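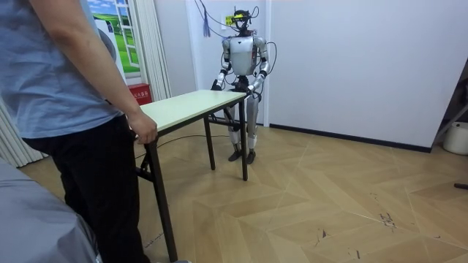

*One at each end.*

"Level," Zinhle said. "Keep it level."

It was level. She said it anyway. Sunday, doors at 10, and the hall upstairs still had no table for her mother's cake. Six layers. Six! Who orders six layers for an eightieth birthday, for a woman who scrapes off the icing.

Shireen, that's who. Shireen who was still in Laltport, looking for candles.

Pale top, thin dark edge, black legs. Ugly thing. Her father had bought it from Coletti's the week they shut, and every Christmas it came out under the same cloth so you never saw the color. Cream? Green? They'd argued about it for years. Her mother said cream. Her father said green untill the day he died, and then her mother started saying green.

She thought about that. No time to think about that.

Phone going. Thulani.

"Did you find the cloth?"

"No cloth."

"Mom'll want the cloth."

"Leave it off," she said. Surprised herself. "Let her see it."

Quiet on the line. Then, "Whats she going to say?"

"Green," said Zinhle, and hung up, and got a better hold on her corner. Narrow stairs, two turns, almost ten to ten. The cake was still in Thulani's car.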